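Fluner community help > Gameplay > Staff and needs

Cleaners walk across the whole terminal for a snack, then turn around and go home

gravelrunway
Posted 2025-05-24

I have a medium-sized airport in Fluner, one runway, nothing fancy, and my cleaners have worked out how to draw a full wage without touching a mop.

The staff room is on the ground floor at the west end, next to the baggage hall, where I put it when the airport was basically a shed. Since then I've built a second concourse out to the east. What happens now is that a cleaner clocks in at the west end, walks to the east concourse, gets there, and by then the hunger bar has dropped under the threshold. So they turn around, walk all the way back, eat something, walk out again, and somewhere around the duty-free shop the shift ends. The east restrooms have not been cleaned since April, game time. Passenger reviews are what you'd expect.

Things I've tried:

Hiring more cleaners. This gave me a longer line of people walking.

A second staff room in the east concourse. It's connected, it has a door, it has a table and chairs and a snack point, the overlay is green. They ignore it. One security guard went in and sat down, and I think he was lost.

Turning the break length down to the minimum. Now they arrive at the staff room, stand in the doorway, and leave hungry, which makes them slow, which makes the walk longer.

I also have the Seditz Staff Overhaul mod installed but I turned it off for a test and the cleaners did the same thing, only with worse animations. Is there a way to make them use the closer room? Or is this just how it works and I should bulldoze the east concourse and pretend it never happened?

Map is the default one with the lake, if that matters. No custom contracts.

paxflow_pete
Posted the same day

Works fine for me. Did you build a door?

gravelrunway
Replying to paxflow_pete

There is a door. It's in the post. I'm quite proud of the door.

two_left_jetways
Marked as solution

The cleaners are doing what they're told, unfortunately. A lot of people read the staff room as a place anyone can wander into, and the game does present it that way, with the cheerful icon and everything. Under the hood each employee gets a home room on the day they're hired, and it's the oldest valid staff room on the map. Building a new one doesn't change anybody's home room. You could build 100 staff rooms, one at every gate, and the whole payroll would still march back to the shed.

Your guard wasn't lost, by the way. Security picks rooms by distance because they were reworked in the zone patch and the cleaners weren't. The developers have said in the tracker thread that the two systems will be merged. They said it some time ago. I wouldn't hold the restrooms for it.

So you have to reassign them by hand, and the button is hidden somewhere only a person who already knew about it would look. This is how I do it on my own maps:

1. Pause first. If you reassign someone who is already walking to a break, they finish the walk to the old room anyway and then report the new room as unreachable. It clears up at the next shift, but you'll spend the meantime tearing down walls looking for the problem.

2. Open the staff room in the east concourse and go to the third tab, the one with the little clipboard. Check that it has its own snack supply and isn't set to "shared." A new room defaults to shared, which means it draws stock from the oldest room, and when that room runs short the new one gets nothing and counts as invalid. It still shows green in the overlay, because the overlay only checks for furniture. Set it to own supply, set the minimum to 6 units, and wait for a delivery to come in before you go on. If you use the cheap Ikex vending contract, deliveries only come at night, so unpause and let it run until morning, then pause again. 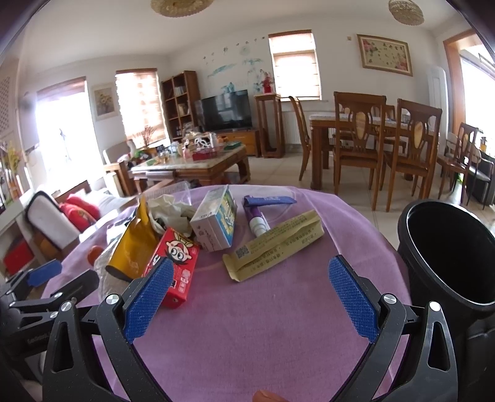

3. Close the room panel and open the staff list. Filter by cleaners, select the ones you want in the east, and hold shift while you click the zone icon. Without shift you only change where they work. With shift you get a second dropdown that says "base." Pick the east room there. If the east room isn't in the dropdown, go back to the second step, as the delivery hasn't landed.

4. Draw a work zone over the east concourse and give it to the same people. If you skip this they'll eat in the east and clean in the west, and you will have reversed the parade.

5. Unpause and follow one of them for a full shift. You should see the break happen in the near room. The first break can still go wrong if they were hungry when you moved them. Judge it by the second.

As for how many people you need, 2 cleaners per shift should hold a concourse that size once they stop commuting. You can let the rest go, or keep them on in the west where they'll at least be near the sandwiches.

Put the break length back up, too. The minimum setting is a trap. Hunger only refills while they're seated, and at minimum length the walk from the door to the chair uses up most of the break. I leave mine one notch above default.

On Seditz: the mod adds the shift-click dropdown to the ordinary right-click menu, so it's handy to have on, but it doesn't touch how the home room gets picked. That matches what you saw in your test. If you turn it back on, do it between shifts. Turning it on mid-shift makes everyone forget which door they came in by, and I've had a janitor live in a jet bridge until I fired him.

gravelrunway
Replying to two_left_jetways

Shared supply. It was shared supply the whole time, plus the hidden dropdown, plus me. The room was valid as far as the furniture was concerned and starving as far as everything else was concerned.

Moved four of them over and the first one I followed went the wrong way out of what I assume was nostalgia, but the second break was in the right place. East restrooms are down from "biohazard" to "unpleasant." I'll take it.

One thing for anyone finding this later: the delivery needs a road-side door or a service elevator on the same side. My east room had neither, so the crates sat at the west dock until I put in an elevator.

two_left_jetways
Replying to gravelrunway

Good catch on the elevator, I always build one out of habit and forgot it was a requirement. Don't let passengers have access to it, or they'll ride it.

oldbeltloader
Posted later

I know this one is marked solved, but there's a lazier way if you don't care about your layout. Sell the original staff room. With the oldest room gone, everyone gets assigned again at midnight to whichever one is now the oldest, and if that's your east room, there you go, no dropdowns.

Downsides: everybody goes, including the west people, so it only suits you if the new room is in the middle somewhere. Also anyone on a break when you sell it is stuck sitting on a chair that no longer exists. They get up eventually. On the Yang Island map I sold mine at 9 in the evening and the whole baggage crew quit over it, though they'd been threatening to since the belt fire, so I can't say the room was the only reason.

Save first, obviously. I didn't, and I have a very quiet baggage hall.

paxflow_pete
Replying to oldbeltloader

So it was kind of the door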